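Teaching the lacing task by hand: what we recorded, what we threw out
Speaker notes. Slot is 12 minutes plus questions. Slide numbers match the short deck.

Slide 1 - title
Say the scope right away. The talk covers how we collect demonstrations for one task, threading and seating a boot lace. Policy training gets one slide at the end. People who came for network architecture should be told so now.

Slide 2 - why laces
Footwear finishing at the Plornomville site is mostly manual after lasting. Lacing is the step with the least tooling. The lace is soft, the upper moves when touched, and the target hole is small. Contact starts before the lace reaches the hole.
Mention that we tried scripted motion first. It worked on a boot clamped over a rigid form and on very little else. Do not spend more than one sentence on this.

Slide 3 - two ways to show the task
Method A is remote control. The operator sits at the Cletside station, moves a pair of leader arms, and the follower arms copy. Full joint data is logged. Method B is the hand-held tool. The operator carries the gripper to the boot, squeezes the handle to close it, and the camera on the tool records what the fingers are doing. There is no arm in the loop during recording.
Both methods use the same finger shape. Say this twice. Half the questions last time came from people who assumed the fingers were different.

Slide 4 - close view at the flap
Leave this one up while going through the contact notes. 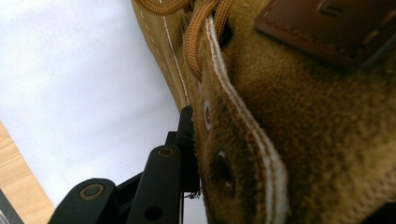 Grundine Manipulation Group / Demonstration and Teleoperation Team

Point to the finger against the eyelet flap. The ridges on the inside face are there for grip on soft material. With a smooth pad, the suede slid and operators made up for it by squeezing harder, and the extra force went straight into the data.
Point to the upper eyelet. The fingertip is close beside it, and at this range the camera gives a usable view of the rim. The lower eyelet is partly blurred. This is typical of close work: whatever sits nearest the lens loses its edge. We keep such frames. A policy trained only on sharp ones does badly in the last few centimeters.
The lace is a warmer orange than the boot, and the difference helps. On a pair with the lace and upper in nearly the same color, our labelers disagreed on where the lace ended.
If asked about the white stitching: yes, the model may be using it as a landmark. We have not ruled that out. See slide 8.

Slide 5 - collection numbers
200 demonstrations by hand-held tool. 40 by remote control. Same task definition, same start pose for the boot, same stop rule: lace tip through the hole and pulled until the slack is gone.
The counts are uneven on purpose. Remote sessions are slow to set up and operators tire early. One remote session in October was lost in full when the clock on the follower side drifted. Logs were complete and could not be lined up with the video.
The 260 figure in the abstract includes recordings we later dropped. Correct it out loud. The usable total is 240.

Slide 6 - what operators do wrong
Approaching too fast. By hand, people move at the speed they would use to lace their own boots, and the arm cannot follow it. We now play a slow metronome during recording.
Regrasping out of view. The operator shifts the lace in the fingers while the tool points away from the boot, then comes back with a different grip. Replay breaks at that point. The rule is one grasp per recording, and if it slips, stop and start over.
Using the other hand. A thumb steadies the boot tongue without the operator noticing. The robot has no thumb there. These recordings are discarded even when the threading is clean.
Twisting the wrist past the joint limit. Method B allows poses the arm cannot reach. We run a reach check after each batch and reject anything outside it. Remote control does not have this problem.

Slide 7 - Su
Su is our replay and trimming tool. It cuts dead time at both ends, flags jumps in tool pose, and shows the gripper opening under the video. Keep this slide to one minute. There is no live demo - the venue network was too slow in the dry run.
Known limit: pose tracking degrades when a plain background fills a large part of the view. Few features, more drift. A patterned mat under the boot helped. A patterned wall behind it helped more, though it also changes the images, and we have not measured what that costs.

Slide 8 - results and open items
Hand-held data alone gets the lace to the hole reliably and is weak on the pull. Remote data is better on the pull. Mixed training is better than either on our test boots. State plainly that the test set is small and all from one maker.
Open: stitching as a landmark, waxed laces, hooks in place of eyelets. No results on hooks. Do not get drawn into guessing.

Slide 9 - contact and data
Trimmed recordings are available on request through the Grundine group address. Raw video is not, for storage reasons.

Backup slides: finger drawing, reach check plot, operator instruction sheet (both pages).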